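Grernelwood Home Textiles - Customer Help
My Tickets > Fitted covers and bedding

Subject: Cover won't stay on the mattress, pops off one corner every night
Status: Solved
Product: Trekow fitted mattress cover, kids' prints, pink
Opened: January 20, 2025

Hi there! I bought one of your Trekow covers back in November, the pink one with the letters on it, and I love the thing but it is driving me a little nuts. One corner (the one by the wall, on the foot end) comes off pretty much every single night. I put it back in the morning, it looks great all day, and by the next morning it has crept halfway under the blanket again. The other corners are fine. I've read your help page on fitting and I've done what it says, so please don't send me the link again!

I'm going to keep a log in here as I try things, because I know somebody is going to ask me what I've tried and I'll forget half of it otherwise.

What I knew before starting
The mattress is a Borbély and it's a bit on the thick side. The cover has been washed 3 times on warm, then tumble dried on low. I do remember it feeling tighter going on after the second wash, but I may be imagining that. The bed is shoved right up against the wall, so getting at the bad corner means lying on my stomach and working by feel. Not my favorite part of the day.

Try 1: Start at the bad corner
I'd always put that corner on last, when all the slack was used up. So I did it first and then went around. Going on was much easier, I'll give it that. Next morning the corner was off again, though not as far. Half a point.

Try 2: Turn the cover around
I wanted to know if the trouble was in the cover or in the bed, so I spun the whole thing head to foot. If the elastic was bad, then the bad corner should have moved with it. It didn't! Same spot by the wall popped off, with a different corner of the cover on it. So I think I owe you an apology for the first draft of this ticket, which was kind of grumpy about your elastic.

Try 3: Clear the bed and look at what's on top
There's always a pile of bedding on this bed and I'd been working around it, lifting one end and tucking under the other. The green fleece is the worst for it. It's a nubby, grabby sort of blanket, and it was bunched up in a long heap with something red folded flat and half tucked under it, right there on the cover.

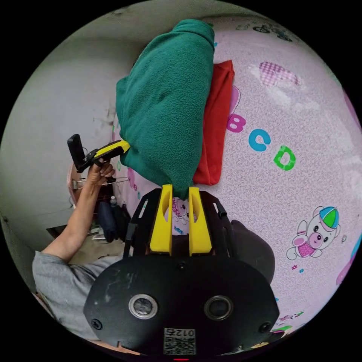
Try 4: Sleep without the fleece
I swapped the fleece for a plain cotton blanket and changed nothing else. Two nights, and the corner stayed on for both of them. I was ready to close the ticket right here, but the room gets cold and the fleece had to come back, and on the first night back the corner went again. My best guess is that the fleece grips the cover, and since it gets tucked down the wall side, any tugging on it drags the cover up with it. It's a lot of pull on one little corner.

Try 5: Stop tucking the wall side
Fleece back on, tucked at the foot only, wall side left loose on top. Corner stayed put. The fleece slid off the other way and ended up on the floor, so somebody was cold and I heard about it at 7 in the morning. Not a fix I can live with!

Try 6: Sheet in between, plus a strap
I put a flat cotton sheet between the cover and the fleece and tucked that in properly all around. Then I pulled the bed out from the wall (should have done that on day one), fitted the corner with two hands like a normal person, and ran one of those clip-on elastic straps from Brurville across the underside. I had a pack in the drawer from an ironing board cover. Bed back, fleece tucked the way it always was.

It's been on ever since. I even took the strap off for a couple of nights to see, and it held without it, so the sheet seems to be doing most of the work. I've put the strap back anyway.

Questions I still have for you
Does this cover shrink on warm? Your care label says warm is fine, but I measured the side panel and got 33 centimeters at the seam, and I never measured it when it was new, so I have nothing to compare it to. If you can tell me what it should be, I'd like to know before I wash it again.

Also, do you sell the same print in a deeper size? I'd hate to switch to plain white. The bear or pig or whatever he is in the cap has a big fan in this house, and I don't think I'd be forgiven.

You can mark this one solved. Please leave the size question open if your system lets you do that, and I'll check back in here for the answer.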